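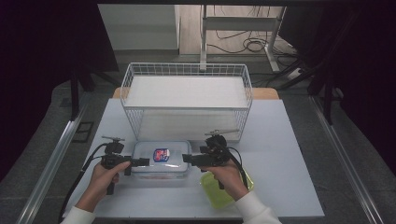
Figure 1. Hand-held grippers either side of the clear food container, with the wire basket behind.

Packing task – progress report
Team Plimon, robotics elective
Written up by Ruby-Lee Grimshaw

Our team picked the packing job because it sounded easy. Put the food containers in the basket, done! We have now recorded 163 tries and I can report that it is a great task and a lot harder than we thought.

Each try is done by a person with a gripper in each hand. The recordings are what our arm program will learn from, so we want them smooth and we want plenty of them. We threw out nine where the person stopped halfway to think, and a couple more where the recording cut off early.

The clear container has been the hardest item. If you come in with just one jaw the lid flexes and the whole thing slides away from you. Coming in from both sides at the same height works much better, and everyone on the team got the hang of it after about 2 sessions. My favourite part was watching our times drop on the chart week by week.

Things we changed along the way:
Basket moved to the back of the table, so there is more room to line up.
Cables kept out to the sides. We kept dragging them over the containers – very annoying.
Same starting spot for each person, marked in our logbook.

Still to do before the Fivmont open day in October: train on the full set, test with containers the program hasn't met, and write the section on errors. Doolan team has offered to swap recordings with us so we can compare, and I'm really keen to see how theirs look beside ours.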